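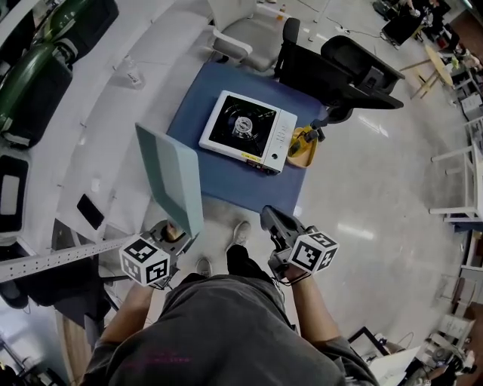 Parvathi Thomas objected, when she read our first draft, that a portable gas stove on a low table should not be called a kitchen at all, and that the word would mislead readers who imagine a bench, a sink and cupboards. We have kept her objection in view. In this section we use the term "table kitchen" for any cooking place which is set out on ordinary furniture and can be put away again.

Figure 3. A table kitchen in a shared workroom: white portable stove with one burner, small bowl to its right, and a pale teal-green tray held at the table.

4.2 Setting out the stove

The households and workrooms in the Tunari study differ much in size, but the order of setting out is quite similar. The stove is placed first and the smaller vessels are arranged after it. In Figure 3 the stove stands on a blue table, with its controls along the right side, and the bowl is on this same side. Hafiz Menon has argued that such a placement favours the right hand. We are not certain of this, as we did not ask the participants which hand they prefer.

Trays received less attention in the earlier literature than they deserve. Of the 200 setting-out events in our notes, a tray was used in 76, and in 24 of these it was used also for clearing. Participants told us that a tray saves walking, and that it keeps the colour of the tabletop from being spoiled by drips. One of them, a retired baker, kept two trays and would not lend the second - we did not learn the reason.

The low table deserves a separate remark. A person who stands at it must look down on the burner and bend the back to reach the far side. Syahrul Rahman proposed to measure this bending, but the measurement was left for the February visits and is not reported in the present paper. Seating was mostly office chairs and stools that had another use during the day.

We coded each event by the first object touched, the last object touched, and the side of the stove on which vessels were left. Disagreements between the two coders were settled by Hina Satti. The codes for vessel side were the most difficult, particularly where a bowl was moved more than once before the cooking began.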